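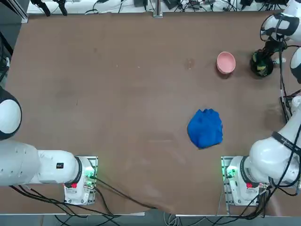 大桌子的桌面:哑光的棕色板,有浅的擦痕、淡色条纹和小斑点。

Retolby 工作室通讯,四月
大桌子的桌面怎么保养
文:Kieran Pearce

上一期通讯发出以后,有几位读者写信问我同一个问题:大桌子的桌面看起来旧了,要不要换一块新的板?我先回答:今年不换。我用了两个下午仔细看这块桌面,也试了几种清洁的方法,现在把结果写下来。中文不是我的母语,如果有的句子不太自然,请大家原谅,也欢迎告诉我应该怎么说。

先说桌面上的痕迹。我学中文的时候,以为“划痕”一个词就够用了,后来才明白应该分开说。桌面上比较多的是很浅的擦痕,用手指摸,感觉不到高低。另外有一些淡色的条纹,从侧面看比从正面看清楚。还有一些小斑点。至于板面颜色深浅不太均匀,我认为这是板子本来的样子,擦不掉,也不需要擦。有一位读者以为那是油渍,用海绵擦了很长时间,结果颜色没有变化,手很累。

淡色条纹里面,有一部分可以擦掉。我试了左边靠墙的那一段,先用清水,再用 Hidomora 的中性清洁液,有两条变淡了,第三条完全没有变化。变淡的那两条,我猜是胶带留下来的。没有变化的那一条,我不再管它了。

平常的清洁,请按照下面的顺序做。

先把桌上可以拿走的东西拿到架子上。不要推着东西在桌面上走,请拿起来。然后用软毛刷把灰和碎屑扫进簸箕。请不要用嘴吹,灰会飞到别人的杯子里(这件事发生过,杯子是我的)。扫完以后,用拧得很干的布擦一遍。布应该是潮的,但是用手捏的时候没有水滴下来。最后马上用干布再擦一遍,特别是桌子的边和角。

清洁液放在水池下面的柜子里,瓶子是 500 毫升的。一桶水里只要放一瓶盖。放多了,桌面会留下一层薄膜,干了以后摸起来有一点黏,而且灰更容易留在上面。如果已经放多了,就换清水再擦两次。

不可以用的东西,我也写清楚:钢丝球、去污粉、酒精含量高的喷雾、魔术海绵。关于魔术海绵,我知道很多人在家里喜欢用,我自己擦浴室也用它。可是它其实是很细的磨料,用在哑光的板面上,擦过的地方会变亮,从远处就能看见一块和别处不一样的颜色。变亮以后没有办法恢复。家具蜡也请不要用。我们这块桌面不需要亮,太亮的桌面反光,在灯下面看图纸的时候眼睛不舒服。

接下来说胶带。胶带是我这次收到的信里谈得最多的题目。做定位、做标记,大家都需要胶带,我不反对。请用纸胶带,当天贴,当天撕。撕的时候慢一点,把胶带向后折,贴着桌面拉,不要向上拉。如果留下了胶,先用一块新的胶带轻轻地粘几次,大部分胶会跟着走。剩下的用一滴食用油,等几分钟,再用有清洁液的潮布擦干净。透明胶带和布基胶带请留给纸箱。

切割的工作一定要放垫板。绿色的大垫板在窗边,竖着放,用完以后请擦干净放回原来的地方。有人问我,用很轻的力气切一张薄纸,可不可以不放垫板?我的回答是,也要放。刀片的力气我们自己常常感觉不准。

热的东西也一样。茶壶、热熔胶枪、刚刚用过的电烙铁,下面都要有隔热的东西。杯垫在抽屉里,我又买了一些,是软木的。热熔胶枪请放在瓷砖上。如果热熔胶滴在桌面上,请等它完全变冷变硬,再用塑料卡片从旁边慢慢推。旧的借书卡很合适,厚度正好。不要用金属刮刀。

要在桌上放重的东西,或者底部比较粗糙的东西,请先贴毛毡垫。我们现在用的是 Teixeira 的自粘毛毡,一张里有 26 片圆形的,可以自己剪成别的形状。贴以前把底部擦干净,等干了再贴,不然两三个星期就会掉。毛毡也会吸灰和小沙子,时间长了,它自己就变成了砂纸。所以请每个月翻过来看一次,脏了就换。旧毛毡请整片撕掉,不要在旧的上面再贴新的。

使用夹子的时候,夹口和桌面中间要垫一块硬纸板或者薄木片。请只拧到东西不动为止。我看过有的夹子拧得太紧,第二天早上要两个人才能打开。边上的压痕和表面的擦痕不一样,压进去了就不会回来。

还有电线。从桌边垂下来的电线,请不要压在重物下面,也不要用胶带直接固定在桌面上。可以用桌子下面的理线夹,理线夹不够的话请写在门口的本子上,我下次一起买。擦桌子的时候,电线附近只用干布。

有一位读者建议给整张桌子铺一块透明软垫。我认真考虑过,也向 Trornlow 的材料店借了一小块样品,在桌角放了一个星期。它的优点是容易擦。缺点有三个:纸放在上面会滑,铅笔写字感觉太软,垫子和桌面中间进了灰以后,每次移动都会磨桌面。所以我决定不铺。样品还在我这里,想看的人可以来找我。

如果以后有一天真的要换桌面,我已经记下了同样颜色的板在材料店的货号,是 736。店里的人告诉我,不同批次的颜色会有一点差别,所以最好一次把整块换掉,不要只补一个角。写在这里,是怕我自己忘记。

关于记录。门口的本子里,我加了“桌面”这一页。如果您发现新的痕迹,请写下位置和大概的原因,不知道原因就写不知道,不需要写名字。位置请用“靠窗”“靠门”“靠墙”来写,不要写“左边”和“右边”,我上次看了三条记录,每个人站的方向都不同,我找了很久也没有找到他们说的地方。

最后有一个语言上的小问题想请教。我在文章里写了“拧得很干的布”,有朋友说应该写“拧干的布”,可是我觉得“拧干”听起来像是完全没有水了。还有“潮布”和“湿布”,我理解潮布的水比较少,不知道对不对。请会说的读者写信告诉我,或者直接写在本子上。

下一期我想写桌子下面的抽屉,特别是最下面那一层。抽屉里如果有您的东西,请在四月底以前拿走,或者贴上有名字的标签。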